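Autumn lipsticks, and a confession about berry shades

27 September 2020

I have been waiting for this since June! Summer make-up is fine, all that tinted balm and a bit of shimmer, but my heart belongs to the months when you can wear a proper dark lip to the supermarket. So I got all my berry shades out last night, wiped the lids and tried every single one before bed. My mouth was rather sore by the end of it and I regret nothing.

The one I keep going back to is the plum from Hestby. On the bullet it looks almost black, which put me off for ages, but on the lips it goes a lovely soft wine colour - and it stays there through two cups of tea and a sandwich. I wore it for 6 hours on my sister's birthday and only had to touch up the middle.

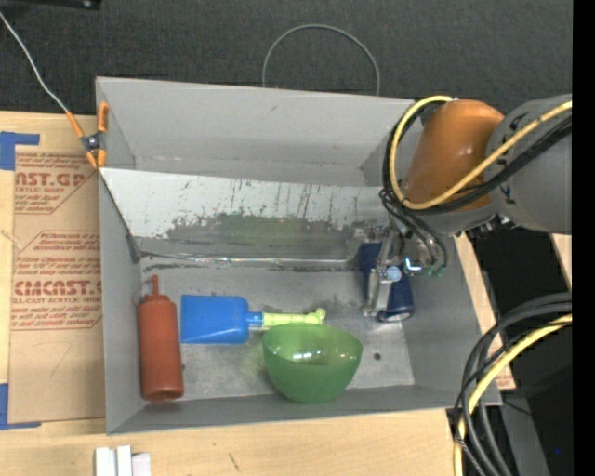
Storkau do a cranberry that's brighter and much creamier. It slides about a bit if you don't use a liner, so I fill in my whole mouth with a pencil first, blot, and then put the colour on top. Gorgeous with a grey jumper! I have 4 jumpers that are more or less the same grey, so this suits me very well.

If you have dry lips like mine, please scrub the night before and leave them alone in the morning. I used to scrub right before putting the colour on and it went patchy every time. A thick layer of plain balm while you do your eyes, wipe it off, then lipstick.

Now the Tautahi matte. Oh, I wanted to love it! The shade is a brown-red like old brick, really flattering, but it feels like chalk after lunch. I've started dabbing it on with a finger as a stain and it's so much nicer that way, with hardly any of the dryness (still not one for a long day out, mind).

Next on my list is the fig one everybody keeps asking me about. I'm hoping to pop over to the chemist in Floltstead and try it on the back of my hand before I buy. If you've got it already, tell me whether it's more purple or more brown!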